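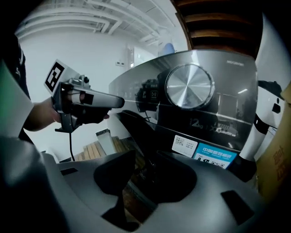 Two hand-held grippers at the 12 kg washing machine.

I said I would write up the equipment budget once the numbers stopped moving. They have mostly stopped, so I'm doing it now, before I forget why we picked what we picked.

For anyone new, we record people doing household jobs with hand-held grippers, and the recordings are used to train arms to do the same jobs. There are four of us and one shared account at the bank. I do the buying. I was not trained for this and have made most of the mistakes you would expect.

The grippers

We started with quotes from Vilent and Brerkon. On paper the two tools do the same thing. Both have a trigger handle, two fingers and a place to put a camera. Brerkon was cheaper per unit and dearer once you added the cable set, the charger and the case, all of which are separate lines on their quote. Vilent put it all on one line. I spent an evening taking the Vilent quote apart by email so I could compare them, and the sales person there was patient about it.

We went with Vilent in the end. The difference was spare fingers. Vilent sells the finger pads by the bag and Brerkon wants you to send the whole front end back. Pads are what wears out. You can plan for a bag of pads. You can't plan around a tool being in the post for three weeks with someone booked to use it.

My first budget had two grippers in it, a left and a right. That was wrong. You need a third on the shelf. If one goes down, the pair goes down, and then you are paying a person to stand in a laundry. The third one felt like a luxury when I typed it in and it was in use by the second week.

I should also have asked about weight sooner. The spec sheet gives the weight without the camera, the marker plate or the cable. By the time it is all on, your wrist notices after the first hour. We now plan the day in short blocks with a swap between them, so a full day of recording needs a second person. That is a staffing cost, but it came from an equipment choice, and it belongs on the same page.

Cables and small parts

This is where my estimate was furthest out. I had put in a round figure for "sundries" and then never looked at it again. The actual spend on cables, clips, tape, marker plates and a better power board came to $166 in the first month, and that was before the cable that got shut in a drawer.

Things I would now list by name:

Spare cables, same length as the originals. We bought longer ones first, thinking longer was safer. They snag on handles.
Printed marker plates, a few extra. They get scuffed, and a scuffed one is worse than none, as you only find out later that the tracking was poor.
Right-angle plugs.
Velcro straps. Buy the roll.
Lens cloths, kept where people work. Ours were in the office and no one walked back for them.

Storage was the other one. I bought 2 TB drives on the advice of a friend who edits wedding videos. They filled faster than I had worked out, mainly because I had worked it out on the good takes and we keep the bad ones as well. I have since moved to buying drives in pairs, one to work from and one that goes home with somebody.

Appliances

People are surprised that appliances are a line in a robotics budget. They are one of the bigger ones. If you want recordings of somebody using a washing machine, you need a washing machine, and if you want the results to be any use on machines other than yours, you need to get in front of several.

There are three ways to do it and we have tried them all.

You can buy new. It's simple, you know what you have, and it is covered if it fails. You also end up with a large box in the building and a machine that looks like the other machines sold that year.

You can buy used. I like this for microwaves, kettles and rice cookers. For washing machines I have gone off it. Moving one takes two people and a trolley, and a used one never has its feet all the same height.

Or you can go to where the machines are. We pay households a small fee and take the kit to them. It costs less per machine and gives you real rooms with real clutter, but you lose an hour at each end and you can't go back at eight at night to redo a take.

Our plan has a mix. I budgeted for one large washer of our own and visits for the rest. The reason I wanted a proper 12 kg machine with a dial was that the dial is the hard part. A push button is a poke. A big smooth round knob has to be gripped evenly and turned without slipping off, and you want to be able to try it many times on the same one until the person holding the tool has a feel for it. A glossy panel is a nuisance as well. It shows you the gripper and the hand along with the button you are trying to look at. I had thought about putting matte film over the shiny panels and decided against it. People's machines at home don't have film on them.

Ignacio Gallagher, who looks after our task list, has 54 tasks on it at present. I went through the whole list with him one Thursday and we wrote next to each task what we would have to own or borrow to do it. I would recommend this to anyone at the planning stage. It took most of the afternoon and it cut things. There was a whole group of oven tasks that needed a power circuit we don't have. There was another group that only needed a set of bowls. We had been treating them as the same size of job.

He also pointed out that many of the laundry tasks use the same machine but need different things around it: baskets, pegs, detergent bottles, something to stand on. I had costed the machine and nothing around it. So there is now a "props" line, reviewed monthly, and whoever goes to the shops keeps the receipts in the biscuit tin.

Freight

Falcão handled the freight for us. No complaints about them. My complaint is with myself for leaving freight as a percentage. Batteries ship under different rules from everything else, so the order was split, and each part had its own fee, its own paperwork and its own date. The grippers arrived eight days before the chargers. If I did it again I would ask for a freight quote at the same time as the equipment quote, with the batteries listed on their own, and I would not book any people until the last carton was in.

Total landed cost over what I had budgeted was more than $2,000. Freight was the biggest part, small parts next, then the third gripper. It was not a disaster, but it came out of the money for household visits and we did fewer of those than we wanted to.

Space

We looked at a unit in Odton with a roller door and a loading dock. It was a good price and would have solved the problem of getting appliances in and out. I turned it down over the water. One tap, at the far end, and the landlord would not hear of another. If your tasks include laundry, dishes or cooking, check the plumbing before you check the rent. Also check the stairs. A washer goes up a staircase exactly once before everyone agrees on where it lives.

Allow more floor area than the drawing says. The drawing shows the machine. It doesn't show a person standing in front of it with a tool in each hand and their elbows out, or the carton you are keeping in case you need to send something back.

What I would do with the next budget

I'd put the pads, cables and marker plates on a monthly line and stop pretending they are a one-off. I would buy the third gripper on the first order and get the better freight rate. I would hold back a tenth and not tell the others it is there, although they read this, so that one may be harder now.

I'd also leave the arms until later. It is tempting to spend on them early, as they are what visitors want to see. The recording is what takes the months, and an arm you can't feed yet is tying up money. Get the hand-held side working, see how many good takes you get in a normal day, and size the rest from that.

One item is still open. The support contract with Vilent comes up in September and I haven't decided whether to renew. We used it once, for a trigger that had stopped springing back, and the fix was a video call and a small screwdriver. On the other hand the renewal includes a discount on pads. I have asked them to price the pads without the contract and I'm waiting to hear.

If you have run a similar setup and found a supplier for right-angle cables that last longer than ours do, leave a comment. I am on my third lot.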